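Olex opens the Gikgate play corner this fall, with one bin and a clear table

HESUMGATE, September 14, 2020 -- I've written plenty of stiff announcements for Olex, and I just can't do it for this one, because I'm too excited! We're opening a play and tidy-up corner at our Gikgate store, and it's all about the part of playtime everybody dreads: putting the toys away.

We started with the storage. Our new Nygård bin is a plain white plastic one with smooth rounded corners and a slot in the short side to grab it by (my favorite bit). It goes right on the table, kids drop the toys in, and that's cleanup. A yellow ring is first in line. 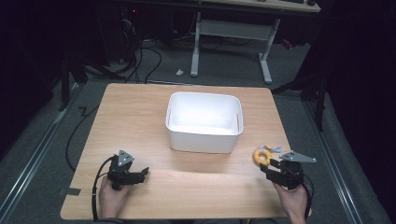 But doesn't a bin on the table just eat up the play space? One parent from Hesumgate asked us that at the preview, and added that at home it always ends up on the floor. Fair point! We tell families to play with it on the floor if they like, and lift it up when it's time to pack.

Then there's the table. I could go on about the grain forever -- pale blond wood, long curvy lines, little ripples where they run together. It's a lovely surface to play on.

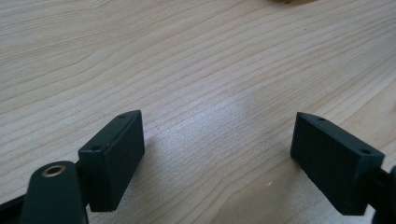
Visiting the corner

The Gikgate building went up in 1866 and got its front steps in 1869, so strollers should use the side door. Sessions run through the end of September, 4 families at a time, and the bins go on sale at the counter the same day we open. Kids under 5 need a grown-up with them. Come by and say hi!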